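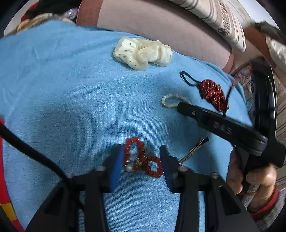
Trirholm Hair Accessories and Beads

Small collection of photos of hair ties, scrunchies and beaded pieces laid out on soft cloth. The set has 1,000 photos in 18 folders, one folder per layout. Last update: Dec 29, 2023.

What is in it

Scrunchies, plain and sheer, some with gold dots
Sparkly hair ties with elastic
Loops of white beads
Beaded ornaments on thin wire

Most layouts use a light blue cloth. Folders 2 and 32 use other cloths. Folder numbers have gaps where layouts were merged, so the highest number is not the folder total.

Labels

Each folder has a labels.csv with columns for file name, item type, main color and notes. Bead material is not recorded. Use "beaded" for the type even when a piece also has wire or a metal-colored accent. Items lying partly under another item still get a row.

Known problems

Lint and creases in the cloth were left alone. "Red" and "red-orange" were used loosely in the early folders and will be cleaned up in January.

Contact

Layouts by Romain Pichon. Labels by Lyle Thibodeaux, who also takes corrections. Please give the folder number and file name.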